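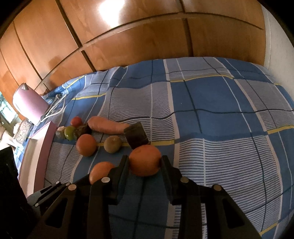
In defence of the bed as a table

I have owned a table. It was a Kobori, with folding leaves, bought when I still believed a person's life improved in proportion to the number of flat surfaces in it. It had 222 customer reviews, nearly all of them glowing, and it spent four years under post, a bicycle pump and one very patient cactus. When I moved to Sundarbridge, to a room you could cross in five strides if you didn't mind barking a shin on the fourth, the table didn't come with me. The bed did. And the bed, without any fuss, took over.

Everything lands on it. The shopping lands on it first: oranges, a lime, a tomato, a kiwi, a sweet potato lying there like a guest who came for the weekend and has stopped mentioning trains. I'm told by people with kitchens that this is squalid. I'm told by the same people, usually later in the evening and after a glass of something, that they ate toast in bed on Friday and it was the best meal of the week.

The case against the bed is an old one and it goes like this. Beds are for sleeping. Food is for tables. Mix the two and you get crumbs, and after crumbs comes the collapse of everything. My grandmother held this view and enforced it with a tea towel. The lifestyle magazines hold it too, though they'd call it "zoning", and they'd like you to buy a Nismont over-bed trolley to achieve it. I looked up the trolley. It costs 300 pounds and it is a table on wheels, meant for people who have given up tables.

What the magazines can't bring themselves to say is that most of us in one room are already doing it. The bed is the only surface big enough to see all your food at once. A cupboard hides things. The fridge hides things and then does something terrible to them. But spread a week's fruit and veg over a bedspread and you know exactly where you stand, and which of it you bought in a fit of optimism. I have never lost a lime on a bed. I lost one in a fridge drawer for most of a winter.

Colour comes into it as well. I'd defend blue plaid against all comers. Blue is the one colour that almost no food has the nerve to be, so every orange on it looks like an orange in a painting, and you're far more likely to eat a thing you've had a good look at. A plaid also forgives. It has so many lines going so many ways that one more, in tomato, is neither here nor there. White bedding is for hotels and for people who don't drink tea.

Which brings me to the kettle. A pink kettle belongs in a bedroom more than it does in any kitchen I've been in, where it would have to apologise to the worktop. I'll accept it on a nightstand. I'll even accept, for short spells and with nothing in it, the kettle on the bed itself, unplugged, while its usual place is being wiped down. I draw the line at boiling one there. There are limits, and scalding is one of them. A kettle with water in it wants something hard and level underneath, and a mattress is neither, whatever the salesman told you about its firmness.

So I'm no anarchist. I believe in one piece of equipment, and that's the tray.

The tray is a table with the vanity taken out. It has no legs to assemble and no leaves to jam. It leans against the wall when you're done with it. A raised rim is the whole secret, because oranges roll, and mandarins roll faster, and a mattress is nothing but slopes once you sit down on it. Without a rim you'll spend the meal retrieving fruit from the dip you've made yourself. I've seen the Flarora range of "serving boards", which are flat all the way to the edge, and I can only suppose they were tested in a showroom on something that didn't breathe.

Bread goes on the tray before anything else does. I'm firm on this. An apple can sit on a bedspread for an hour and leave no sign it was there, but bread sheds from the moment you look at it, and crusty bread is worse, and you will find the evidence with the back of your knee at two in the morning. Fruit may wander. Bread is confined.
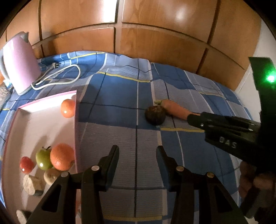 On the matter of standards

A reader of my last column (there are 1,316 of you on the mailing list, and I think I've now been told off by most) wrote in to ask where this ends. If the bed is a table, is the wardrobe a larder? Is the windowsill a sink?

I can answer the first part. I have kept rice in a wardrobe and it did very well. Wardrobes are dark, dry and closed, as larders used to be before we all knocked them through to make room for an island. The only drawback was a faint smell of wool in the rice, and, I suppose, of rice in the wool. As for the windowsill, it had better stay a windowsill. It does a good line in ripening tomatoes.

But the question underneath was about standards, and here I get a bit stiff. I think it takes higher standards to eat at a bed than at a table. A table can be left. You can walk away from a dirty plate on a table and shut the door on it. With a bed you have to clear up, tonight, or sleep next to a sweet potato. The washing-up gets done in my room more promptly than it ever did in the flat with the Kobori, and I'd put that down to fear.

I'm not asking for much. I'd like landlords to stop describing a room with a folding shelf as having "dining space". I'd like the 700 words a month that the supplements spend on table settings to be shared out now and then with those of us setting a mattress. And I'd like a decent tray, with a proper rim, to be given to everyone who rents a single room, along with the keys and the long list of things they mustn't hang on the walls.

The shaking-out of the bedspread can be done from the window, if you check below first. I didn't once, and I've had to be very pleasant to the ground floor ever since.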